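June 16, 2022
Turnout workshop notebook, Plurnley room

Second full day on the first-time voter kit and I'm so pleased with where it's going! Writing this up before I forget which version is which (we are now on draft D, not C, whatever the folder says).

Morning: print tests on the pledge card. The old one asked people to tick "I will vote in October" and sign. The new one asks them to write down when they'll go, how they'll get there and who they'll go with. Tarun Garg tried both on the Tostenton college group and the difference in how long people spent with the card was lovely to watch. With the old card they ticked and handed it straight back. With the new one they started talking to each other about bus times. One pair worked out they live in the same precinct and had never known it.

Of 11 people in the group, only two knew they could register at the library. So that goes on the front, big, above the deadline.

Wording problems still open:
- "Polling place" vs "where you vote". The second one wins with everybody under 20. Use it everywhere except the map, where it has to match the county's own labels.
- "Who will you go with?" made one student feel she had to bring somebody. Try "Going with anyone?" next time.
- The Vevwood sheet still has last year's ID rules on the back. Pull it today.

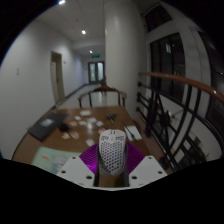
Hallway table, June session.

Afternoon was the mock council exercise, which I'd been nervous about. We gave the group a made-up budget and three things to spend it on: night buses, the skate park roof, repairs at the Chaudhary hall. I expected the skate park to walk it. Night buses won, and the argument for them came from a guy who had told us at lunch that politics was for other people. He talked for four minutes straight without notes! Then he asked who decides this in real life and when they meet. We didn't have the meeting schedule on hand, and we should have. Add it to the kit as a half sheet.

Timing: the budget round ran long, the debrief got squeezed. Cut the intro talk in half. They didn't need it, they wanted to get to the arguing.

Print run. Original plan was 2,000 cards in one go. Tarun thinks we should do 1,000 now and hold the rest until the county confirms the early voting hours, and I agree with him after today, given how many small wording changes came out of one session. The Plurnley order is 270 on its own and can go first. Stock: the heavier one, the thin one curled and the pen went through.

Also worth keeping: the question jar. We read six out loud and every one was practical. Can I vote if I moved last month? Do I have to fill in every race? Can I bring my baby brother? I'd like a whole page of these with plain answers, checked by the clerk's office before it goes anywhere near a printer.

To do before next session
Draft E of the card (me)
Ask the clerk about the moved-last-month answer (Tarun)
Council meeting half sheet
More pens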